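# Why Is Some Cloth Shiny?

Go and stand in front of a closet. Any closet will do, although a grown-up's is better because they own more boring clothes. Somewhere between the school sweaters and the coat nobody likes, there may be one thing that gleams. It could be a ribbon, a necktie or the lining of a jacket. Why does that one shine when a T-shirt just sits there looking like a T-shirt?

The answer has to do with bumps.

## Light is a bouncy ball

Throw a ball at a smooth wall and you can guess where it will go next. Throw it at a pile of rocks and you had better duck. Light behaves in much the same way. When it hits something smooth, most of it bounces off in one direction, and if your eye happens to be there, you see a bright patch. When it hits something rough, it scatters all over the place, and everyone gets a little.

A wool sock is very rough, if you are as small as a beam of light. It has fuzz and loops and stray hairs going every which way. No sock has ever dazzled anybody.

## Over, under, over, under

Most woven cloth is made from two sets of threads. The **warp** threads run the long way and are held tight on a loom. The **weft** threads go across, in and out.

In the plainest weave, each weft thread goes over one warp thread, under the next, over the next, and so on until the weaver needs a snack. It makes good strong cloth, and it also makes a bump at every crossing.

Satin is woven by somebody who skips. A thread passes over four or more others before it ducks under one, and then off it goes again. Those long stretches are called **floats**. They lie side by side with very few bumps between them, so light has a nice smooth place to bounce.

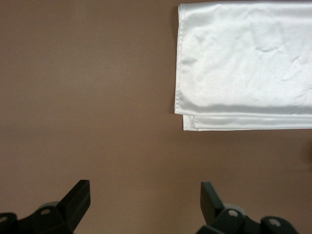
## Is satin the same as silk?

No, and you may now correct your relatives. Silk is what a thread is made of. Satin is a way of weaving it. You can have silk satin, polyester satin or nylon satin. (When it's made with cotton, it is often called sateen, which sounds like satin's younger cousin.)

Silk thread comes from silkworms, who are really caterpillars and have never been consulted about the name. Each one spins a cocoon from a single thread that can be longer than several soccer fields. Polyester comes from a factory and involves no caterpillars at all.

## The trouble with being fancy

Long floats look lovely, but they have little holding them down. A fingernail, a cat or a rough bit of chair can hook one and pull it out in a loop. This is called a snag. Plain weave hardly snags at all, and that is why your jeans are not made of satin. (Jeans use a third weave, called twill, with slanting lines. Go and look. They're on there.)

Satin is slippery, too. My friend Anoma Sultana sews costumes, and she once cut out a cape while the cloth quietly slid off her table. The cape came out with one side longer than the other. She told everyone it was meant to do that.

## Weave some yourself

You will need stiff cardboard, scissors and yarn in 2 colors.

1. Cut small notches along the top and bottom edges of the cardboard.
2. Wind the first color up and down through the notches. That's your warp.
3. With the second color, weave a few rows of over-one, under-one.
4. Now weave some rows going over four and under one. Start each new row two threads farther along than the last, so the "unders" don't line up.
5. Compare the two parts. One should show much more of your second color.

It won't shine much, as yarn is fuzzy and doesn't care about your plans. Try it again with smooth ribbon and tilt it under a lamp.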